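Home Materials Rooms Tools Glossary Contact
Reading time: 4 min
Filed under: Interior Finishes / Walls

Wall paneling (flat panel systems)

Flat wall paneling is a way of finishing an interior wall with large, smooth boards placed edge to edge. It is used in offices, corridors, clinics, laboratories, shops and sometimes in homes. The panels cover the structure behind them and give a surface which can be cleaned easily and, in many systems, taken off again when the pipes or cables need attention.

The word "paneling" in older books usually means timber framed work with raised or sunk fields. This article is about the plain modern kind, where the only lines on the wall are the joints.

Construction

A typical system has a supporting layer and a visible layer. The supporting layer is made of metal or timber rails, fixed to the wall or standing free as a partition. The panels are then screwed, clipped, hung or glued to it. Clips are preferred where the panels must be removable. Glue gives a cleaner look but makes repair difficult, and a damaged panel often has to be cut out.

Panels are made from many materials, among them gypsum board, wood-based board, coated steel, aluminum and solid plastics. The choice depends on fire rules, on moisture and on how often the wall will be hit by carts and chairs. A hollow metal panel is light and straight, but it shows a dent from the first hard blow. A dense board resists blows better and is heavier to lift.

Joints

The joint is the part of the wall that people notice, even when they do not know it. There are several common types. In a butt joint the edges touch. In an open joint a narrow gap is left, and the shadow inside it makes a dark line. In a covered joint a strip is pushed or screwed over the gap. In a filled joint the gap is closed with sealant, which may be the same color as the panel or a darker one.

Vertical joints are normally carried from floor to ceiling without interruption. If two neighboring panels do not lie in exactly the same plane, a soft shadow appears beside the joint. Fitters call this a lip or a step. A lip of 2 mm is easy to feel with a finger and, in light coming from the side, easy to see from across the room.

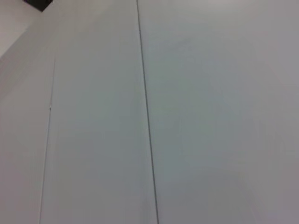
Ah-rin Song wrote to the editors that the dark joint deserves more praise than it gets, as in her experience a pale filler turns gray in a few years anyway, first at hand height and near the doors, and then the wall looks dirty even after washing. She would choose a dark line from the beginning and keep it straight.

Her opinion is shared by many who maintain buildings, though designers of small rooms often prefer the joints to disappear. Both solutions need the same care in setting out. The fitter marks the first vertical with a level or a laser, and all other panels follow from it. An error at the first panel is carried along the whole wall – it can seldom be hidden at the last one.

Color and surface

Pale gray and off-white are common colors for flat paneling. A matte finish is chosen to avoid reflections of lamps and windows. It also hides small waves in the surface, which a glossy panel would show. On the other hand, matte coatings can become shiny in places where they are rubbed too often.

A neutral gray rarely looks the same in every part of a room. Daylight makes it bluer, warm lamps make it pinker, and a colored floor can tint the lower part of the wall. For this reason samples should be looked at upright, in the room itself and at different hours. A sample lying on a table gives a wrong impression.

Care and repair

Most coated panels are washed with water, a mild soap and a soft cloth. Scouring powder should not be used on matte surfaces. Joints are cleaned along their length with a soft brush, so that dirt is not pushed deeper into the gap.

Loose panels are usually a matter of the clips. In clip systems the panel is lifted a little, pulled forward and hung again – with two persons if it is a full-height one. It is useful to keep 2 spare panels from the original delivery, because a later batch may differ slightly in tone.

See also: Partition wall; Shadow gap; Skirting; Suspended ceiling

Article by Ju-won Bang. Last revised November 29, 2022.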